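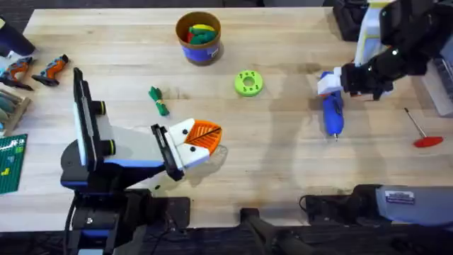

Both arms at the craft bench, one with a leaf dish and the other with a glue gun.

Progress report to the Huet Fund: the shared bench at Hendemine
Prepared by Clotilde Moulin, workshop manager

Dear friends at the Fund,

When I wrote to you in May the two arms were still in their crates in the hallway, and we were all squeezing past them with our coffee. I am very happy to say that they are now up, wired and working most mornings, and that the staff have stopped lowering their voices when they walk by (a few of them have started saying good morning to the arms, which I take as a good sign). You asked me to write mainly about what the change has meant for the people here, so I will keep the technical side short and send the Plendetti service notes separately.

As you may remember, Hendemine puts together craft kits for schools and evening classes. The worst part of the job has always been sorting what comes back. A returned kit can have anything in it, and for years someone sat at the long table picking up one thing after another, looking it over, and setting it down in the right place. It is slow work and hard on the wrists. It was also the job that got handed to whoever was newest, and I never liked that.

What the arms do now

The arms take mixed items from the tabletop and hand them on, one piece at a time. Since the last report they have been trained on 830 different items from our catalog, and our goal for the end of the grant is 999. The large, stiff things went quickly. Thin things, floppy things and anything with a cord on it took a good deal longer, and we still keep a person at the bench whenever those are in the mix. I would rather tell you that plainly than have you visit and wonder why there is a chair there!

The fingers have been our biggest lesson. We started with the hard, straight pads that came with the arms, and they are still the ones we like for tools. For softer pieces the team asked for something with more give, and Plendetti sent a set of flexible ones for us to try. They are orange, ribbed like a little ladder, with a thin black strip along the side that does the touching, and they bolt to plain white blocks. Our assemblers had strong opinions about them within a day, and I have passed all of those along to Plendetti word for word, including the rude ones. 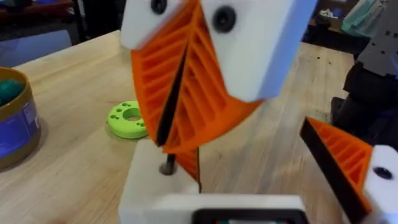 Training has taken more of our time than the budget allowed for, and I want to explain where those hours went. We had planned on a short course for two people, and instead nine of the staff asked to learn, so we ran it again in smaller groups and paid for the extra shifts out of our own pocket. Each group began with the same simple exercise, which was to clear a few easy pieces around the arms and watch how close the fingers come to the table. The tin with the blue label and the thick green ring with the holes in it are old favorites for this, one tall and one lying flat, and people soon get a feel for how differently the two have to be approached. By the end of the course everyone could stop an arm, move it by hand and start it again without calling me over.

What it has changed for people

No one has lost hours, as we promised you and as we promised them. Four people who used to sort full time now split their days between the bench and kit design, and two of the spring kits came out of that. The wrist complaints in our sick log are down, though it is early and I don't want to make too much of it.

It hasn't all been smooth. Some of the longer-serving staff miss the chatting that went on around the sorting table - it was dull work, but it was company - and we have moved the morning break to the bench end of the room to bring a little of that back. The noise also bothered people more than I expected. Fover, who fitted our lighting, are coming to look at some padding for the walls.

Still to do

We need a second set of the flexible fingers, a better way of handling cords, and a written guide that doesn't depend on my being in the building. I have enclosed the spending sheet, and you will see that the training line is over and the installation line is under by nearly the same amount. May I have your approval to move the one to the other?

Please do come and see us. Mornings before ten are best, when the bench is at its busiest and there is usually cake.

With warm thanks,
Clotilde Moulin
Hendemine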